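Bench notebook - March, finish bench

Back on the mug coating job for Ulleck. Picked up where the last page stops, so see there for the powder weights.

7:40 am. Oven up to temp slow again. Door seal on the left side is going, can feel it with a hand. Taped it for now. Need to order the real seal from Rolter, the last one they sent was too short and got sent back.

Ran 12 panels, same green powder, same hang. Hung them with more gap this time. First lot had thin spots on the side facing its neighbor - gap fixed most of it. Two still thin near the hook. Might just be how I hold the gun on the back row, I get lazy with my wrist there.

Cross-hatch tape test on all of them after cooling. Good on the ones with the Jonance pre-wash. The ones with plain soap and water lifted at the corners, small flakes, not terrible but not something I would ship. So pre-wash stays. Costs more, oh well. Wrote the lot number on the inside of the cabinet door becuase the label always comes off the jug.

Water beading on bare dark sheet vs. coated - want to do this properly with a dropper next time. Eyeballing it is no good.

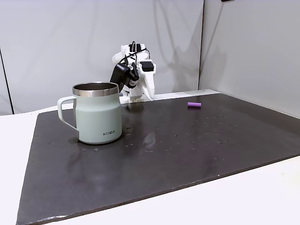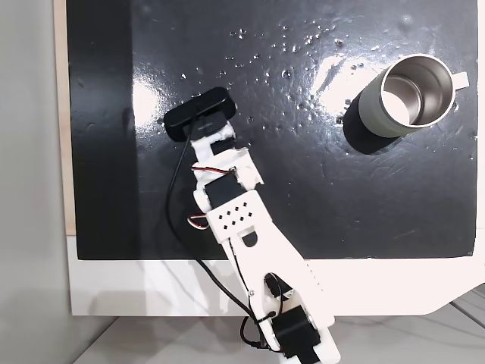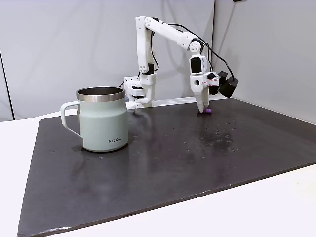
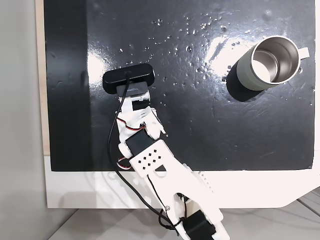 Film thickness next. Gauge was reading high on everything, zeroed it on the steel shim and got sane numbers again. Average came out at 79 microns, which is fine, Ulleck asked for anything over 60. Edges run thicker than the flats, always do. Did not chase it.

Rim masking: the silicone plugs are getting loose. 6 of them are split at the lip, threw those out. Powder creeps under and then somebody has to scrape it, slow, and it scratches the steel. Krishnan has plugs with a double lip, asked for a sample bag. If they hold past more than 19 cycles they are worth the price, the old ones never got there.

Color looks a bit gray next to the signed sample under the window. Under the bench lamp they match. Check again in the morning with both lights off.

To do:
seal for oven door (measure it FIRST)
fresh tape for hatch test, this roll is old
clean the gun tip, it was spitting by the end
re-do the two thin pannels, hooks from the other end

Oven off 5:15 pm. Left the fan on.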